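## 4. Checking the wrist view over an empty bin

Do this check after mounting the Kimuvar gripper and before teaching any pick points.

1. Clear the bin and set it against the stops on the Pilell base.
2. Set arm speed to 15 percent.
3. Jog the gripper over the bin until the wrist view shows the floor and the far wall.
4. Open the fingers fully and leave them empty.
5. Compare your view with Figure 4. 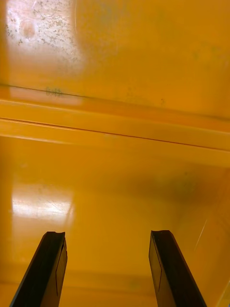 *Figure 4. Wrist view with fingers open. Glare shows on the floor at left and on the upper wall.*

Both fingertips should sit at the same height in the view. If one is higher, loosen the finger screws, reseat the finger and repeat step 4.

**Note:** Glossy bins reflect overhead lights. Small glare patches are acceptable. If glare hides parts during picking, lower exposure from 900 to 800 in the Camera menu.

**Note:** Wipe off specks and smudges before saving the background. Light scratches can stay.

**CAUTION:** Keep hands out of the bin while the arm is enabled.

6. Press **Save background**. Go to page 29 to teach the first pick point.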